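About Skarnura

Skarnura is a small consulting office for telecommunications regulation. We help rural telephone companies, wireless internet providers, tower owners and towns to understand the rules that apply to them, and to file what must be filed, on time and in the correct form. We do not sell equipment and we do not receive commissions from anyone who does.

The office was started by Krum Živković and Katherine Giraldo. Krum worked before as a radio frequency engineer, and Katherine prepared license applications for a regional carrier. They met over a microwave link that one of them had designed and the other had to license, and which was drawn in the wrong place on two maps. It took a whole winter to correct. After this they decided that engineering and paperwork should sit in the same room, and we still work in this way.

What we do

Most of our work belongs to one of the following groups.

Licensing and renewals. We prepare applications for point-to-point microwave links, private land mobile systems and leased spectrum. We keep the calendar of renewals and construction deadlines for each client, and we write to you early, when there is still time to decide something.

Towers and small cells. With the new interest in 5G, many towns receive requests to put small antennas on street lights and utility poles. We work for both sides of this question, but never for both sides in the same town. For a town we can write the application form, the fee schedule and the design rules for poles. For a provider we can prepare the complete package, with drawings, radio exposure study and historic review when it is necessary.

Pole attachments. This is slow work, and many of our clients come to us after they have lost patience with it. We read the agreement, check the invoices for make-ready work against it, and write the letters. Often two good letters are enough.

Reporting. Broadband coverage, number use, contributions to universal service, outage reports. We collect the data from your people with one questionnaire, so that they are not asked for the same number again and again.

We are not a law firm. When a matter needs a lawyer, for example a formal complaint or an appeal, we will say so, and we prepare the technical part together with the lawyer of your choice. 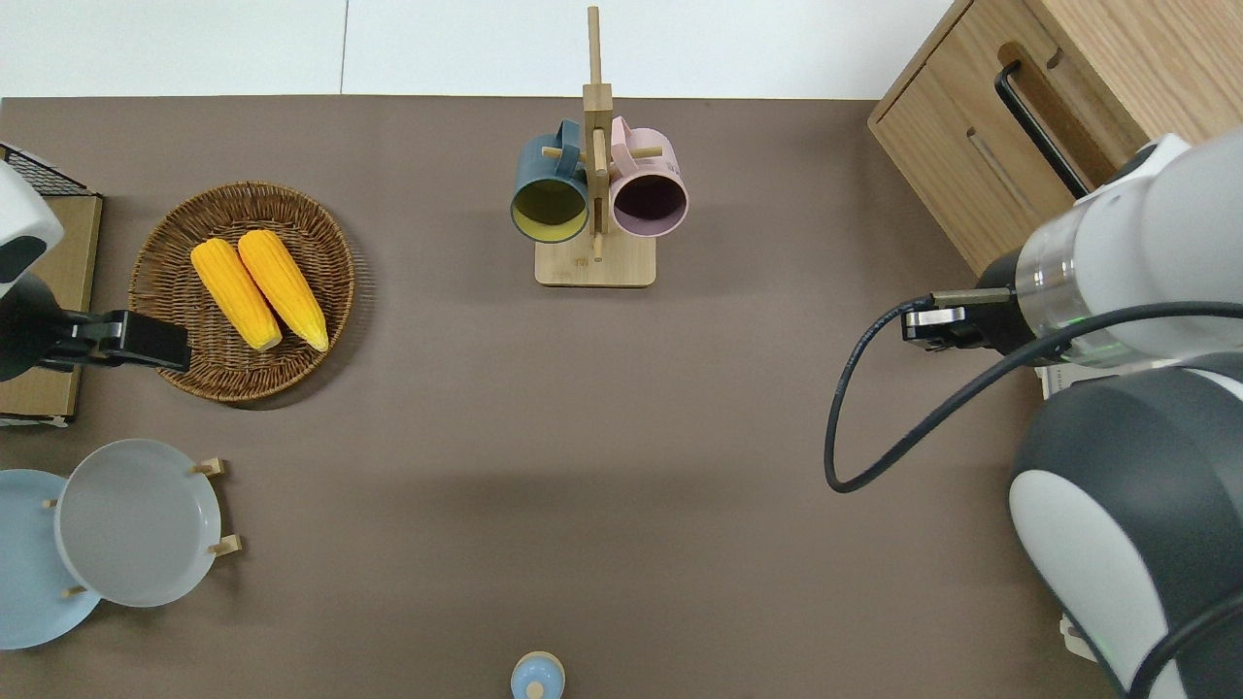

Mugs on their stand, with the woven tray beside.

The people

Krum Živković is responsible for engineering. He makes the path studies and the interference analysis, and he signs every technical exhibit which leaves the office. He likes to visit the site himself if there is a road.

Katherine Giraldo is responsible for applications and for the deadlines calendar. She reads the public notices each morning and sends a short message to the clients who are affected. If your message from her has only one line, it means that you do not have to do anything.

Deming Jiang came to us from a county planning department. He works mostly with towns on small cell rules and he speaks at council meetings when the council invites us. He has a lot of patience for maps of rights-of-way, also for the old ones on paper.

Loan Quách takes care of reporting and of our database. She built Skoltik, the internal tool in which we keep each license, lease and tower registration of our clients. Skoltik today holds 3,000 records. Clients have access to their own part of it, and they can download everything at any moment, including when they leave us.

Ubaldo Santoro is the person who answers when you call. He also makes the invoices, and if something in an invoice is not clear, please ask him directly. He will explain it or he will correct it.

Some work we have done

Llanos is a cooperative that brings fixed wireless internet to farms and ranches. When they first wrote to us, they had 30 links in operation and the documents of these links were in three different places, one of them a private e-mail account. We compared each license with the real coordinates of the antennas, prepared modifications where they did not agree, and put all of it in one file. The cooperative has now its own employee who maintains the file, and we only check it once a year. This is the kind of result we prefer, even if it gives us fewer hours.

Flirnier owns and leases towers. We review for them the marking and lighting duties and the registrations when a tower is bought or sold. In a sale there is always some tower where the height in the registration is different from the height in the contract, and it is better to find it before the signature.

We also work with several small towns. We do not name them here, as some of these discussions are still open.

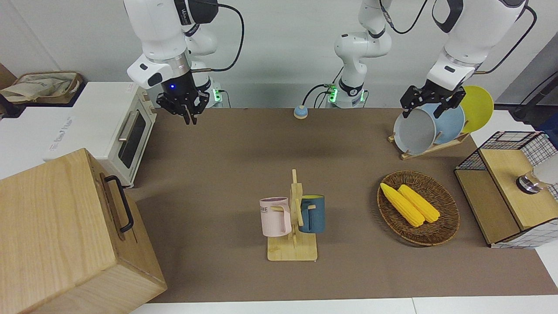
Dish rack and tabletop, with the wall behind.

How we charge

For an application we give a fixed price before we begin. It includes the answers to normal questions from the agency, but not the government fees, which you pay directly. For reporting and for the calendar there is a yearly price that depends on the number of licenses. Advice by the hour is possible too, and a first call of 30 minutes is free of charge.

If we made the mistake, the correction is free. This is written in our contract, in section 3, and we have used it.

How we see the present changes

The rules for wireless infrastructure are changing quickly. New time limits for the decision on small cells are in force, some of them are disputed in court, and the states have in addition their own laws, which do not always use the same words for the same things. Our advice to towns is to have written rules, published ones, before the first application arrives. Our advice to providers is to call the town before sending the application. Both are simple, and both are often forgotten.

We do not have a political position about 5G. Our clients do not agree with each other on it, and inside the office we also do not agree. We try to tell each client what the rule says today, what may change, and what it would cost to wait.

Each November we hold an open afternoon for clients and for other people from the area who work with towers, poles or local permits. There is no program and no sales talk. Bring your question, and if possible bring the document it is about.

Working with us

We are a small team and we take new clients slowly – normally there is a waiting time before we can start with a larger project. Urgent deadlines are an exception, so please say in the first line of your message if you have one, and write the date.

To begin, send us a list of your call signs or tower registration numbers. If you do not have such a list, send what you have. Ubaldo will confirm that he received it, and Katherine or Deming will call you back after reading it.

Page last updated: 2019-02-12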